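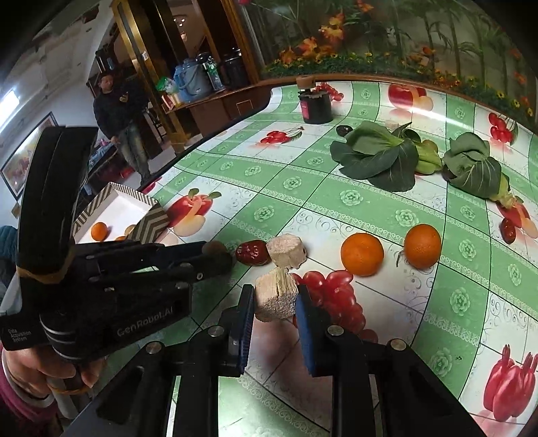
Sorting and Storing Household Food: A Small-Kitchen Study

Department of Home and Consumer Studies, Skenirside College
Project report, submitted 2021-01-19

1. Purpose

This report presents the findings of a student project on the sorting of mixed groceries in a small household kitchen. The project asked how fresh and dried foods should be grouped on a table before they are put away, and whether a fixed sorting order would make better use of limited shelf space. The work was carried out in the teaching flat at Antoniadis House, where the kitchen has one table, one refrigerator and a narrow wall cupboard.

2. Materials

The groceries were chosen to represent foods that need different storage conditions but are often unpacked together. Those on the table included two oranges, two heads of bok choy, dark red jujubes and pale, porous cubes of food. The table was covered with a glossy oilcloth printed with roses, fruit and peppers in a green grid pattern. The cloth belongs to the flat and was kept in place for the project, as most households would not remove theirs to unpack a bag.

The oilcloth did affect the work. Its printed cherries and peppers are close in color to the jujubes, and a jujube lying on a printed pepper is easy to miss when the table is being cleared. The oranges and the bok choy stood out well against the pale background.

Storage containers were of two kinds: a Bralico lidded box with a capacity of 2000 ml and a Tandell jar with a capacity of 580 ml. Both were washed and fully dried before use.

3. Method

All items were first placed on the table without any order. They were then sorted by storage condition into three groups: cold and humid, cool and open, and dry and closed. Each group was cleared before the next was begun. The same procedure was repeated with the items sorted by size, largest first, for comparison.

Leafy greens were handled by the stem end to limit bruising. The porous cubes were picked up one at a time and set down without pressing, and any piece with a split surface was kept apart from the whole ones.

4. Findings

Sorting by storage condition gave the more orderly result. The bok choy went directly to the refrigerator drawer, the oranges to an open bowl, and the jujubes to the jar. Sorting by size placed the bok choy first as well, but afterward the fresh and dried items were mixed, and the cupboard had to be opened several times.

The jujubes fitted the jar with room to spare. The cubes were better suited to the box — in the jar they pressed against one another and crumbs collected at the bottom. The shelf used for dry goods is 486 mm wide and held both containers side by side.

5. Limitations

The project covered one kitchen and a small selection of foods. Shelf life was not measured, and no conclusion is drawn on how long any item keeps in either container. Results may differ in a kitchen with a separate pantry.

6. Recommendations

Groceries should be grouped by storage condition before any cupboard is opened. Small dried fruit should be gathered into a dish at the start of the task, particularly on a patterned cloth. Porous or crumbly foods should be stored in a wide container in a single layer where space allows.

A plain tablecloth is suggested for any repeat of the project in January of next year, with the same containers and the same shelf.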